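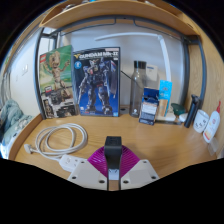
Groot and the Gundam, back corner of the desk, waiting their turn.

July, just past 9 in the evening, and I have spent the whole night on my desk instead of on anything I was meant to do. I don't even mind! I've been eyeing those two boxes since I moved in and I still haven't opened either one. The rule is no building until I have a clear surface, and I have never once had a clear surface, so there they stand. Groot has his arms up like he's cheering me on. The Mk-II just looks grim, with the shield and all.

Rowena Magbanua called while I was at it (she wanted her Flastham tote back, which I do have, somewhere) and she voted for Groot first. Her thinking is that LEGO is forgiving and Gundam is not, and that if I lose one of those tiny parts on this floor I'll be crawling around till Christmas. She's probably right, but I've wanted that Mk-II for so long. I've put 5 dollars on myself to start it this month. 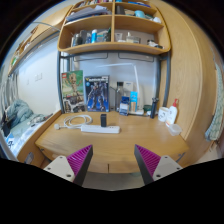

The power strip, the white cable, and everything else that lives back there.

Cables next. I pulled the power strip forward and I'd like it off the desktop for good, maybe stuck up under the shelves, except then the lamp might not reach. I looked at a cable tray from Drodus and it had eight clips and a price I didn't love, so that's on hold. The long white cable can stay coiled where it is until I decide. The little boxes by the bottle can go in the drawer, if the drawer will take them – it's pretty stuffed with old Vellar catalogs and I can't seem to throw those out.

The mug needs to go back to the kitchen. I keep writing that down and I keep not doing it.

Oh, and I want to move the lamp over to the left before I build anything, because my right hand throws a shadow and I'll be squinting at tiny pieces all night. Tomorrow, if I'm home by eight. Bed now, I think, after I find that tote.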